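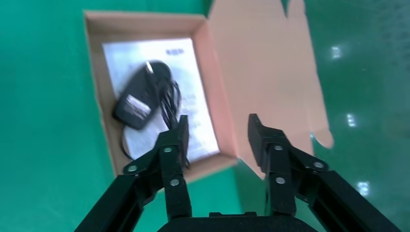
Keeping Chargers and Their Boxes Together

Most of us have a drawer of black power adapters and no idea what half of them belong to. If the carton a device came in is small and flat, it makes a good home for the adapter, the cord and the paperwork. Shallow boxes with a hinged lid are the best kind. They stack, they close without tape, and you can see everything in them as soon as the lid is back.

Before you start

Clear a flat surface. A floor or a mat is fine, and a plain one makes small parts easier to find. Unplug the adapter and let it cool before it goes anywhere near cardboard. Wipe dust off the cord with a dry cloth. If the cord is sticky, use a cloth that is barely damp and let it dry all the way.

Check the cord

Run it through your fingers from one end to the other. Look hardest where the cord goes into the adapter, because that is where most cords give out. If you find a split, or a spot that shows wire, don't store it. Take it to electronics recycling.

Label the adapter

Adapters have their ratings printed on them, usually in very small type. Read the output volts and amps with a flashlight and write them on a strip of masking tape, along with the name of the device. Stick the tape on a side where it won't cover the printed label. I use a fine permanent marker. Ballpoint rubs off masking tape in a year or so.

Paper first

Put the leaflet in the bottom of the tray, flat, with the printing up. It takes no room there and it won't get creased by the lid. If it has been folded the wrong way so many times that it springs up, leave it under a heavy book overnight. Leaflets in languages you don't read can go in the paper recycling.

Coil the cord

Make loops as long as the box allows and lay them side by side. For a narrow box, a long folded bundle works better than a round coil.

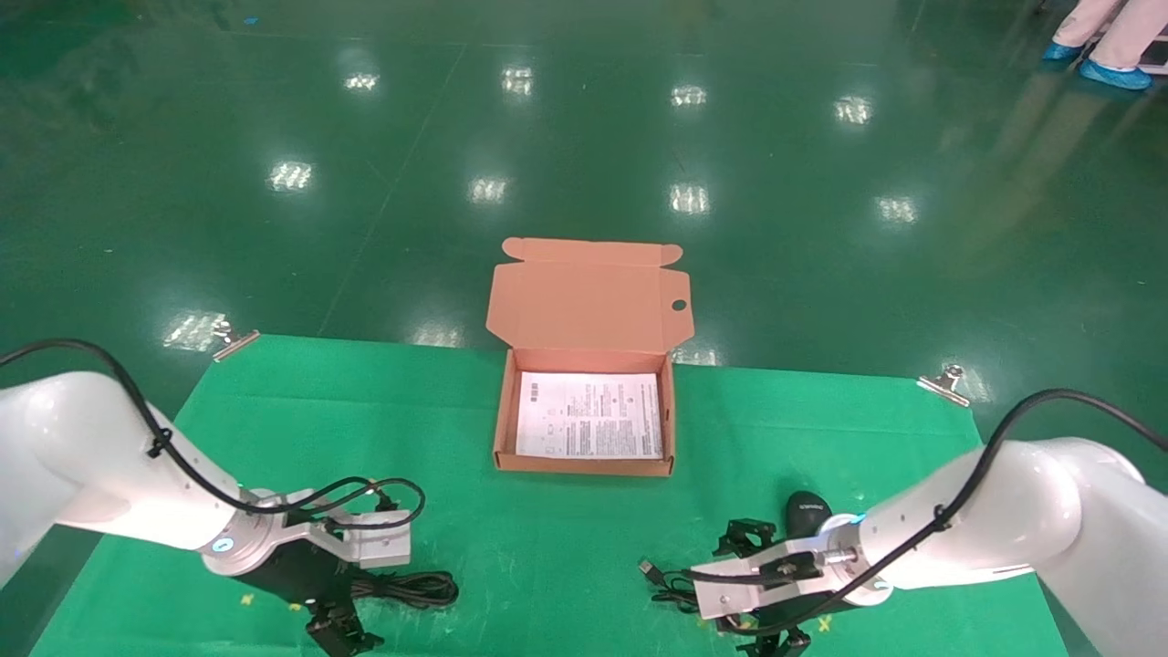
Keep the loops loose. A cord wound tight around the adapter bends hard at the same place every time, and it will fail there. Leave a few inches slack next to the adapter before the first loop. A twist tie or a strip of hook-and-loop tape holds the bundle well enough. Rubber bands dry out and stick to the cord, so keep those for the kitchen.

Set the adapter at one end of the tray and the coiled cord beside it. Nothing should stand higher than the walls.

Closing the lid

Fold the side flaps in, bring the lid over, then slide the front flap down inside the wall of the tray. If it won't go, something underneath is too high. Press the cord down and try again. Pushing on the lid only creases it.

Where to keep them

A closet shelf is better than a garage or a basement. Cardboard takes up damp. Stand the boxes on edge like books and write the device name on the edge that faces out. I go through mine every January and get rid of any adapter whose device is gone.

Forough Tehrani wrote in to say she tapes the purchase receipt inside the lid. Receipts on shiny paper fade, so make a copy first and tape that in.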